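Week 4: Reading a parish account book

Reading before the seminar: Jacquet, chapter 2, and the Barrera transcripts, pages 100 to 112.

Most parish accounts were kept by people who wrote little else. Spelling changes from line to line, and sums do not always add up. The Jilitz book opens in 1682 and has 186 leaves, the last few blank.

Start with the layout. Money received usually comes first, then money paid out, then the balance carried to the next year.
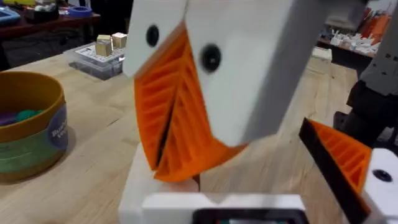
Old style dating matters here. Until 1752 the English year began on 25 March, so an entry for February 1682 belongs to what we would call 1683. Write both years in your notes – 1682/3 – and keep the original wording.

Common short forms:
li – pounds
s – shillings
d – pence
pd – paid
rec – received
ye – the

Roman numerals often end in j, so iij is three.

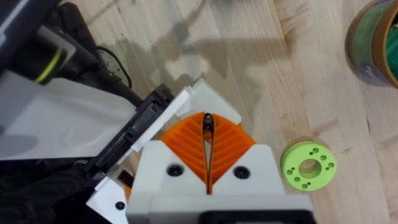

Payments to the poor need care. A name that stops appearing may mean a death, a move or a change of clerk. Check the burial register before deciding. Priya Doucet's index lists some 300 names from the Jilitz book, with variant spellings.

For next week: transcribe leaf 14, both sides, line by line. Put doubtful letters in square brackets. Send it to Meifang Yan by noon the day before class.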